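Artificial flowers for a cemetery vase – how long do they last outdoors?
Forum > Home and Garden > Crafts and Silk Flowers

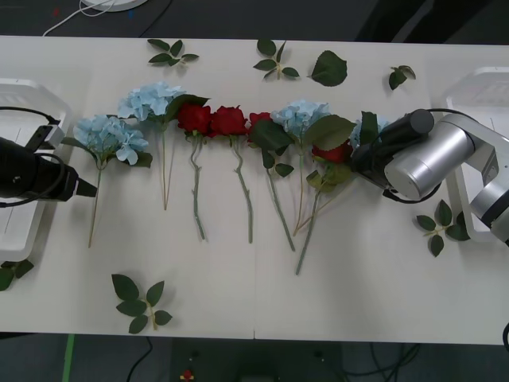

Kimaro, March – posted by tallgrass_456

My parents' plot has one of those bronze vases that flips down into the ground. I live two hours away and get there maybe once a month in good weather, less in winter. Fresh flowers are brown by the next visit, so I want to switch to artificial. I'm thinking roses and hydrangeas, red and blue. How long do they hold their color in full sun? And is the UV spray worth buying?

pinecreek
Blue goes first. My blue hydrangeas were gray by the end of one summer facing south. Reds went pinkish but still looked okay from the road. If the plot gets shade after lunch you might get a full year.

DudskaDeb
I've been doing my family's stones since 1990 and I disagree about the spray. I use the Forow clear UV coat, 2 light passes, and let it dry overnight in between. Blues last me two summers that way. Most people spray it too heavy and the petals get stiff and shiny.

pinecreek
I used the same can on half of a bunch and left the other half plain. Same vase, same sun. Couldn't tell them apart in September.

DudskaDeb
One coat or two?

pinecreek
One.

DudskaDeb
Well, there you go.

mower_man
I used to work grounds at a cemetery in Dudska. Please check the rules before you buy anything. Ours cleared all artificial flowers the first week of March and again in the fall, and people got upset every time even though it was posted at the gate. Also, wire the stems together below the rim of the vase. Loose ones blow out and end up in the mower.

tallgrass_456
Thanks, I didn't know about cleanups. I called the office and theirs is at the end of March, so I'll wait until after that. What do you use to keep the stems in place? The vase is deeper than I expected.

DudskaDeb
Dry floral foam cut a little bigger than the opening, pushed down hard. Put a few stones under it so water can drain. I put 4 hydrangeas low around the edge and the roses in the middle, a bit taller.

quietporch
Foam crumbles after a winter. I switched to the Ziltel plastic cone insert and haven't gone back. You can fill it at home and just drop it in, which is nice when it's cold out. Measure the inside of your vase first – the one I bought was too wide and I had to trim the lip with snips.

mower_man
Cone is better from the grounds side too. Foam bits get everywhere.

tallgrass_456
Ordering the cone. I'll spray half the blues with two coats and leave the rest plain, and post in the fall with how they did.

pinecreek
Put the plain ones on the same side as the sprayed ones or it won't mean anything.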